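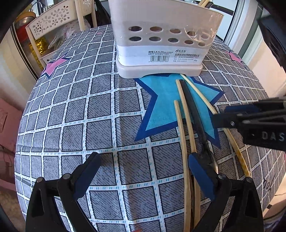
GALLERY – SMALL KITCHEN THINGS

The Cutlery Caddy, Week One

Halyna Dmytriv would like fewer opinions about the new flat in Gedby. She is getting the usual number of opinions. The rest of the kitchen can have its turn once I've found the rest of the kitchen.

The caddy and its public

White plastic, two rows of round holes along the side, beige tray underneath to catch the drips. The clear film is still wrapped round the top half and so is the label, LX3120, barcode and all. Mitra Tehrani peels the film off everything within a minute of it entering the house. I like to let an object settle in first. My last toaster kept its film for 14 months and was a very happy toaster.

The ones that got out

Three long chopsticks and a black-handled thing with a spoonish sort of head, laid out on the cloth. One of the chopsticks has gone darker at the lower end, a colour I blame on soy sauce and on Farhad Ahmadpour's view that a chopstick is also a stirring stick. The shorter one doesn't match its neighbours. I have stopped looking for its partner and would ask visitors to do the same.

The ones that stayed in

More wooden chopsticks, standing about in the caddy with a dark handle for company. Sang Lương thinks they should go in tips up, Nima Bahrami thinks tips down, and each has been quietly correcting the other's work after dinner. I wash, so I abstain.

The tablecloth

Grey squares, white lines, and stars big enough to put a dinner plate on. The pale blue one with the navy outline is the favourite seat in the house. The pink ones are for guests. I bought the cloth for the round table in the old place at Rokusholm and meant to replace it with something grown-up and linen-coloured, but then I saw what linen-coloured costs, and what curry does to it.

Next up: the drawer beside the stove – possibly by December, if it opens.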